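Small parts getting stuck at the foot of a sloped bin wall

mwillard_26

We have a large gray bin with sloped walls that small parts get dropped into. The slope is meant to bring everything down to the floor of the bin, and mostly it does. The trouble is the line where the far wall meets the floor. Flat or light parts slide down, stop at that line and stay against it. Larger ones come to rest farther out and are easy to pick up.

Someone before me put a white strip along the foot of the far wall. It has become ragged along the edges and parts now catch on it. The floor is metal and has been scuffed for as long as I have worked with it. I don't know if the scuffing matters.

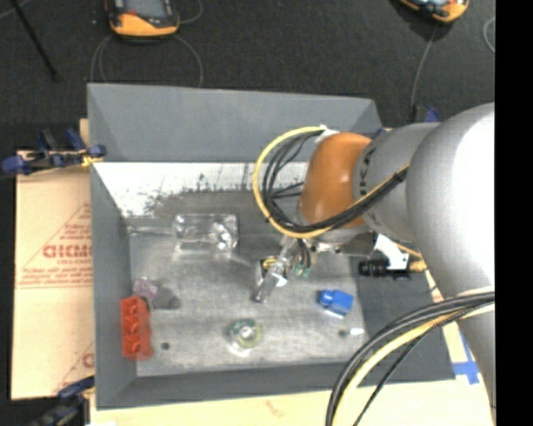 Page last changed in November, 6:26 p.m.

What I would like to know is whether to replace the strip, take it off and leave the corner bare, or fit something with a curve in it. I can empty the bin for an evening but I can't take it out of its place. Fasteners through the wall are not allowed. The bin is from Grerken, part 3339, and their sheet says nothing on the subject.

Knut Stöcker

Take the strip off. A worn edge facing up the slope is a ledge, and a thin part needs very little ledge to stop on. Before you fit anything, run with the bare corner for a few shifts and note which parts still stay there. You may find the strip was the whole problem.

If the bare corner still holds parts, fit a cove. Procedure as we do it at the Lutville shop:

Empty the bin and vacuum the floor, corners last.
Lift the old strip with a plastic scraper held flat. A metal blade will mark the wall and you will have made a second ledge.
Remove the glue residue with a cleaner that is approved for the wall material. Test it first on a spot near the top.
Wipe twice with a clean cloth and let it dry.
Fit the cove profile in one length. A joint in the middle will catch parts.
Press the top edge down first, then the bottom edge, and leave it overnight.

The top edge of the profile has to be feathered. A 6 mm radius is enough for flat parts. A bigger radius takes floor area away and round parts will roll back toward the center, which you may or may not want.

About the floor: scuffing by itself does not stop parts. Run a fingernail across it. If the nail catches, there is a burr, and you can take that down with a fine abrasive pad. Shiny smeared areas are usually harmless. Check for oil, though. A film of oil holds thin parts better than any scratch does.

tbrandt

just put new tape on, we do ours every 2 weeks and its fine

Guzmán Parts Room

Tape works if you can live with changing it. Two remarks. Use a type with a hard, slick face, as cloth tape frays. And lap the top edge of the tape under a second piece higher up the wall, like shingles, so that the exposed edge points downhill. Then parts slide over it. We used the Zelleo low-friction tape with good results on plastic walls. I have no experience with it on painted metal.

I disagree with the first reply on the radius. For washers we needed more than 6 mm. Cut a short test piece and try it with your own parts before you buy the full length.

Comments

mwillard_26: Strip is off. The glue took longer than the rest of the work together. Running with the bare corner now.

Knut Stöcker: Did you check the floor for oil?

mwillard_26: Yes, there was a film near the wall. Cleaned it.

ploverton: Does the cove profile come in gray? Asking for a different bin.

Guzmán Parts Room: Gray and white, from what I have seen. White shows the dirt sooner.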